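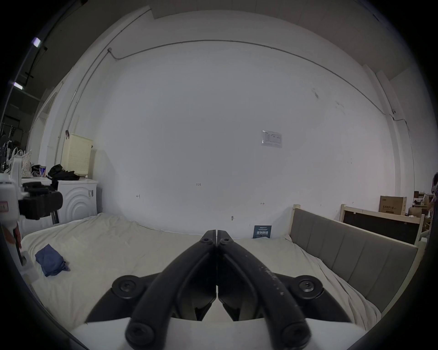

The bedroom at the Jonmont house is used for teaching room care, and the instructor at Dalisay who oversees it begins with the bed. "The sheet comes first," she said. "A shirt folded on a badly made bed will be folded badly."

Trainees spend 42 minutes on bedding and 14 on clothing. The sheet is drawn toward the wall, then worked back to the near side by hand.

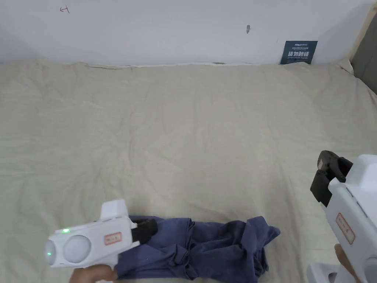 Dark clothing is preferred for practice - the edges show well against a pale cover. "I ask them to find the corners before they fold anything," the instructor said. The course has received 265 trainees, and the next group begins in March.

Blue cloth on the bed, with the gray padded headboard at right.
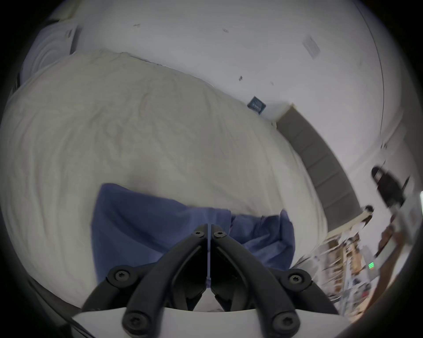
Blue cloth on the pale bed cover, Jonmont house.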